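Ekholm Brings Back Its Paper Gift Bag Program for the New Year

STULLOLDALE – Ekholm, the neighborhood gift and stationery shop, is happy to announce that its much-loved paper bag program returns this January, and everyone who enjoys a cheerful bag as much as what goes into it is warmly invited to take part. Customers may bring in any clean paper shopping bag with good handles, and we will pass it along to be filled with small presents for families in Stulloldale and nearby Valthorpe. Last winter you brought us 1001 bags, and this year we are hoping for 3000!

We are especially fond of the bright printed kind, with a cartoon and a few kind words on the front. 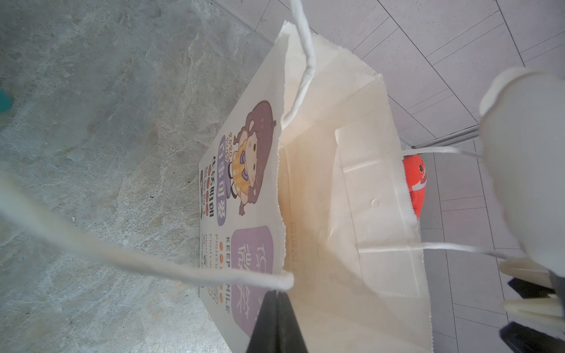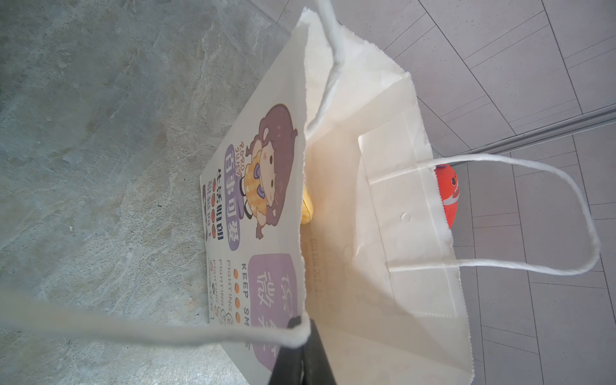
"KEEP SMILE," says the printed panel, with a cartoon girl for company.

Bags may be dropped off at the front counter every Tuesday until closing. A soft crease or a slightly tired handle is quite all right – we only ask that you check inside for receipts and forgotten odds and ends before you hand them over. Packing takes place at Holzer Hall, and fillers such as socks, crayons and hand cream are welcome at the same counter.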